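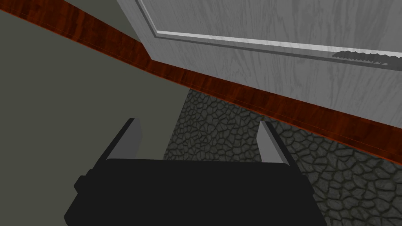
The Door Shift

By the second week I was dreaming in doors, and I loved it.

My job at Postma was to open them. I sat in a rented office in Wenport with a controller in each hand and a headset pushing my hair flat, and I walked a robot around a house that existed only on our server. The house was called Kerken. It had stone floors, marble floors, a green floor, and white doors with brass knobs, and I knew every one of them better than the doors in my own apartment. Reach, grip, turn, pull, step back. Save. Reset. Again!

The learner was called Skudov, and Skudov ate everything I made. It got my smooth runs and my clumsy ones, tagged so it could tell them apart. Each night it trained, and each morning we let it loose in Kerken by itself to see what had stuck.

I had 308 saved runs by then, and I wanted one more before lunch. I kept both arms low so the body wouldn't tip, lined up the wrist, and felt that small buzz in my right palm when the fingers reached toward the knob. I still grinned every time. Who gets to do this for a living?

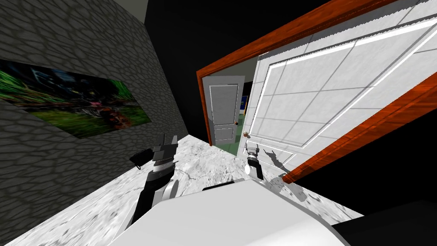 "What makes a run worth saving?" the new hire asked from the next chair.

"The whole job has to be in it, from the first reach to the door standing open, with no jumps in between," I said. "If you miss the knob and recover, keep it. Skudov needs to see how you get out of trouble."

She wrote that down, put on the spare headset and went straight into a wall. Then she backed up, missed the knob twice, and got the door open on the third try with her left hand, which I had never once thought of using.

"Keep that?" she said.

"Oh, keep that!"

She made 12 more before we went for sandwiches, all of them left-handed, and I made four and felt slow. The next morning we pulled our chairs up to the big screen, coffee going cold, and started Skudov in the hallway. It rolled up to the first door. The right arm came up, the way mine always did, and stopped.

Then it lowered that one and tried the left.

She hit my shoulder so hard I spilled my coffee, and I was already reaching for the reset so we could watch it again.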